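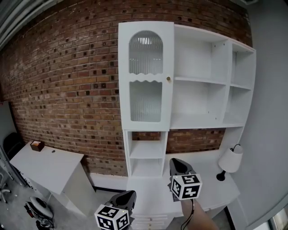
Fig. 1. White cabinet unit with ribbed glass door and open shelves, brick wall behind.

Wearing One Jacket Five Ways: A Small Wardrobe Study
Raluca Filip and Sorin Enache
Fashion and Textiles, second-year project report

1. Aim
We wanted to find out whether students would wear a single jacket more often if they were shown different ways to style it. Most of our classmates own at least one jacket they like and hardly ever put on. When we asked why, the usual answer was that it only went with one outfit.

2. The jacket
We used a short boxy jacket in rust-coloured corduroy from Bultinano, a small label that sells mostly at markets in Flestutville. It has two patch pockets and no collar. The lining is a recycled twill supplied by Sustex. We chose corduroy because it sits between smart and casual, and because Raluca already knew how to alter it.

3. Method
Thirteen students took part, all from our year. Each borrowed a jacket in their own size for the whole of October. At the start they were given a sheet with 5 outfits on it:
Over a plain white T-shirt with straight jeans
Buttoned up as a top, with a long pleated skirt
Over a knitted dress with flat boots
Under a long wool coat, as an extra layer
With matching wide trousers, worn as a suit

They kept a diary of when they wore it and what with. We did not ask them to take photos, as in the pilot this put people off.

4. Results
The T-shirt and jeans outfit was worn by everyone. The suit was the least popular, and two people never tried it. Several said the trousers were too warm for lectures. The layered version did better than we expected once the mornings got colder -- one student wore it that way for most of the last week.

The skirt outfit split the group. Those who liked it wore it often, and the rest said the jacket gaped between the buttons when they sat down. Sorin added a hidden press stud to two of the jackets halfway through, and there were no more complaints from those wearers.

5. Problems
The diaries were uneven. Some entries ran to half a page and others just said "jeans again". One jacket lost colour at the cuffs after washing. We had planned to include a second jacket by Hutsuliak, with embroidered sleeves, but it came too late to be used.

6. What we would change
A longer loan, a lighter fabric for the trousers, and a tick-box diary. The full diary notes are in Appendix B, with the 600-word summary we gave to the label.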